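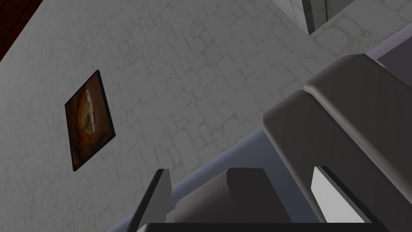
Print this story
E-mail this story

Teaching a Robot to Doubt Its Own Wallpaper

Verna Ferreira keeps a list of things her robots have learned by mistake. One learned that cups are found near the color blue. Another learned that a drawer is open whenever the light comes from the left. A third became wonderfully good at clearing a counter, as long as the counter ran along the right side of the room. Mirror the kitchen and it reached for the wall.

"It had never met a room," she says. "It had met one picture of a room, over and over."

Ferreira leads a small group in Sullesberg that trains household robots entirely in simulation before they ever get near a real sink. Her newest result, finished in October, is a training method called Hivo, and the idea behind it is so simple that I made her explain it twice to be sure I hadn't missed a step.

Most labs that train in simulation already shuffle the scenery. They swap the floor, repaint the walls, move the lamps, and hope that after enough variety the software will stop caring about any of it. This works pretty well. It is also slow, and a lot of the shuffling is wasted, because the computer keeps changing things the robot had already learned to ignore.

Hivo asks the robot first. Before each round of practice, the program takes a moment from the robot's own camera views and changes one surface at a time, then checks whether the planned motion of the arm changes too. If a new wall makes no difference, the wall is left alone. If new floor tiles send the hand drifting, the floor goes to the front of the line, and the next batch of kitchens has every sort of floor you can think of (and several I would not want to cook on).
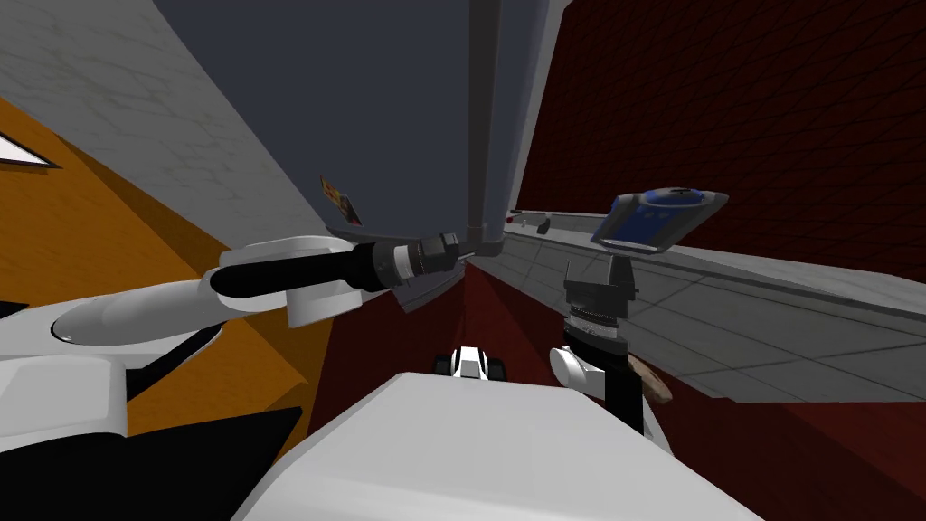

The two-armed robot is a tough customer for this sort of test. Each arm has its own idea of what matters, and they don't always agree. In early runs, Ferreira's group found that one arm could be perfectly steady while the other was quietly using the edge of a countertop as a ruler. Averaging the two hid the problem. Scoring each arm separately brought it right out, and that change, a few lines of code, did more for the results than a month of tuning had.

Then there is the wrist camera. A camera mounted near the hand sees very little of the room and a great deal of the hand, so any scrap of background it does catch carries a lot of weight. "The wrist view is a gossip," Ferreira says happily. "It hears one small thing and builds a whole story." Hivo checks the wrist views on their own for that reason, and they are nearly always where the trouble turns up first.

So how well does it do? The group built 134 test kitchens that the software had never practiced in, and gave it 3 chores in each: pick up a small object, carry it to the other end of the counter, and set it down without knocking over anything else. Software trained the usual way needed 1000 practice kitchens to reach its best score. With Hivo, it matched that score after 30.

I'll admit I sat up at that. So did the people at Plotport, the shared workspace across town where the group rents computer time, who assumed the job had crashed when it ended so early and restarted it. It finished early again.

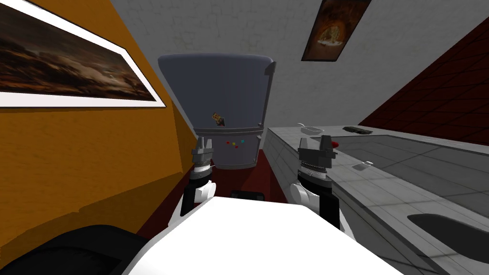 A kitchen is a fine place to fool a machine. It has long straight edges that look like handles, shiny doors, pictures on the walls, and small things left wherever the last person put them. People sort all this out without trying. A learning program has to be shown, somehow, that the painting has no bearing on where the dish goes, and the lovely thing about Hivo is that the program does much of the showing itself.

The method has limits, and Ferreira raises them before I can. It only tests what it knows how to change. Surfaces, lights and wall decorations are easy. The weight of a dish is harder, and so is the way a sponge squashes. If the robot picks up a bad habit about any of those, Hivo will sail right past it. Changing one thing at a time also misses pairs: a red wall may be harmless and a red floor may be harmless, and the two together can still throw the arm off.

That second gap is the one she wants next. The group has a rough version that tests surfaces in twos, nicknamed Ó Dálaigh after the street where the first office was, and so far it is painfully slow. She showed me a run that had been going since breakfast. The progress bar had reached the backsplash.

Real kitchens will come after that. The group plans to start with a borrowed one, and Ferreira has already asked the owners to leave the pictures up.

Print this story
E-mail this story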